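Workshop notebook, glaze bench, January 2021

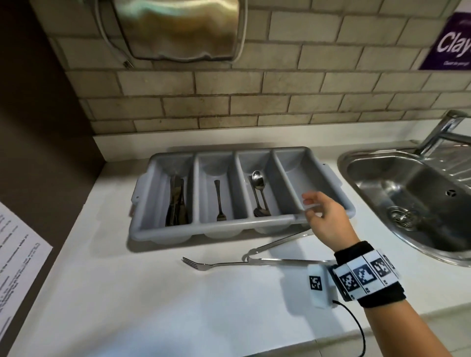 Stallura
Studio potter and keeper of the glaze book

Big day for the Tilar white! I've been chasing a soft satin that doesn't go chalky on the thick spots, and batch 2 is the closest yet. Mixed 800 g dry, with an extra 100 g of the same recipe held back for line blends. Sieved twice. It still settles hard overnight, so stir right down to the bottom of the bucket before you dip anything.

Fired to 2,129 °F with a slow cool. The test tiles came out lovely where the glaze was thin over texture, a bit sugary on the feet (my fault, I wiped in a hurry). On the Procházka body it breaks warm at the rims, and I could look at that all afternoon. On the darker Calach clay it goes grayer and picks up tiny pinholes near the handle joins. Longer bisque next time? Or maybe just a thinner coat, I want to try both.

Tiles are in the drawer under the scale, numbers scratched on the back. Please don't mix them with the celadons again.

Still to do: one tile with iron wash underneath, one with wax. Order more silica before March.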